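Search stories Go All issues Submit
Stories > Short Fiction > Winter

The Groove

Peixoto always said you could read a kitchen by its board. Which side gets the onions. Whether the groove ever gets a proper scrub.

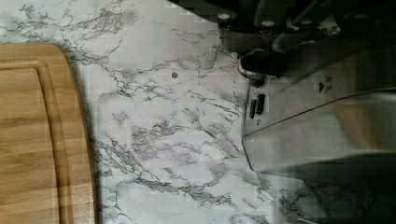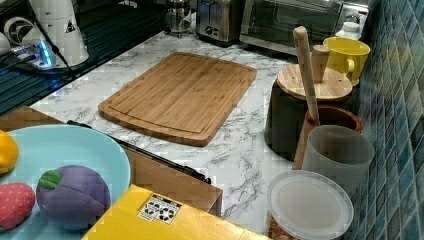 by Sigrun Lindholm
posted 28 December 2025

Four minutes. Maybe less. She had the lemons in one coat pocket and the keys in the other and she could hear him on the stairs already, or thought she could, it was only the pipes.

Board down. Crooked. Leave it crooked.

The counter had come with the apartment and she'd hated it since April, all those gray veins, like something had been dropped on it from a height and the landlord had polished over the damage. Crumbs vanished on it. So did ants. Her mother's ring had vanished on it for a whole weekend.

Her mother's board too, come to that. Bamboo, groove all the way round for the juice. What juice, her mother used to say. Who in this family ever cooked anything with juice in it.

Lemons. Knife. Where was the knife.

Not behind the toaster. Not behind the French press, which was Jomance's and was supposed to go back to him with the yellow mug and the four records and the letter. She hadn't written the letter. She'd written Dear J and then a grocery list under it, and then she had gone out and bought the groceries.

The mortar, then. She could crush something. People crushed things. The pestle was sticking up out of it where she'd left it, leaning, and she took hold of the end and stood there like someone waiting for a bus.

$480. That was what he said she owed. For the couch, the half of the couch. She had it in the black canister, under the wooden lid, in twenties, and every time she reached for the tea she had to move the money and every time she put it back neater then before.

Three knocks.

She pushed the lid down. Checked it. Wiped her hand along the board with the grain and felt the little channel catch her finger, corner, long side, corner, the way she used to run a marble round it when she was six and the kitchen was full of aunts all shouting about parking.

"It's open," she said.

It wasn't. She'd locked it. He tried the handle and it rattled and he laughed, she heard him laugh out there in the hall, the old laugh, the one from before the couch.

"Sigi. It's locked."

"I know. Hang on."

She put the lemons on the board, both of them. One rolled down the slope of nothing at all and stopped in the groove and stayed.

"I'm coming," she said, and went to look for the knfe.

Read 2,678 times

More stories
Tutitz in the Rain
A Coat for Ginano
The Half Couch (part one)
What the Aunts Said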